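Workshop tips: trying out a gripper before you pay for one

I keep getting asked which small arm and gripper to buy for shifting bottles, jars and the like around a home brewery or a shed. My answer is usually none of them, yet. If you're set on it, do the testing in simulation first, and do it like someone who expects to be let down.

1. Don't trust the payload figure

Every spec sheet leads with it. Drostaletti and Nivach both quote a number that would cover a full bottle several times over, and neither tells you what happens when the load is a slippery round thing held off-centre. Ignore the figure until you've tried your own shapes.

2. Use the awkward object

Cubes make any gripper look clever. Pick something with shoulders, a thin neck and a lip. I run all my comparisons on brown bottles, moving them between a divided crate and a shallow tray, and I keep the layout the same colour for colour so the camera settings can be compared too.

3. Get two views before you believe anything

A wide view tells you whether the arm has room. The view from the gripper tells you where the fingertips are. I've had runs that looked perfect from one and rubbish from the other.
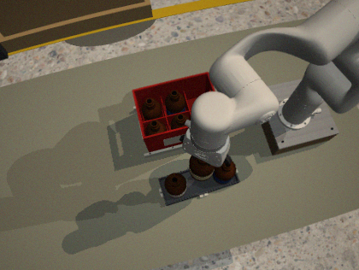 The red crate shows up in both views, wide and close. 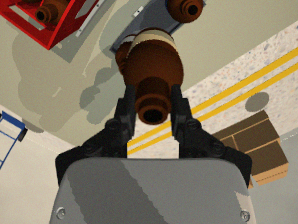

4. Watch the shadows

Strong side light is a decent test for a camera and a cheap one to set up. If the vendor's demo has flat, even lighting everywhere, ask for it again with a hard light from one side. The Crenshaw controller came with a lovely demo and I still haven't seen it repeated under a bad lamp.

5. Count failures, then count them again

I did 121 runs per gripper. The Nivach dropped or missed on 16 of them, the Drostaletti on 4. That sounds like a clear win, but the Drostaletti was tuned for longer and I'm the one who tuned it. Make of that what you will. Lolton claims 1000 clean cycles for theirs and doesn't say with what object.

6. Leave slack around the tray

Fingers need room on both sides of the neck. Bottles standing close together are a fair test – just don't start there, or you'll spend October blaming the controller for a spacing problem.

7. Keep your old tongs

They're in the drawer and they don't need a firmware update.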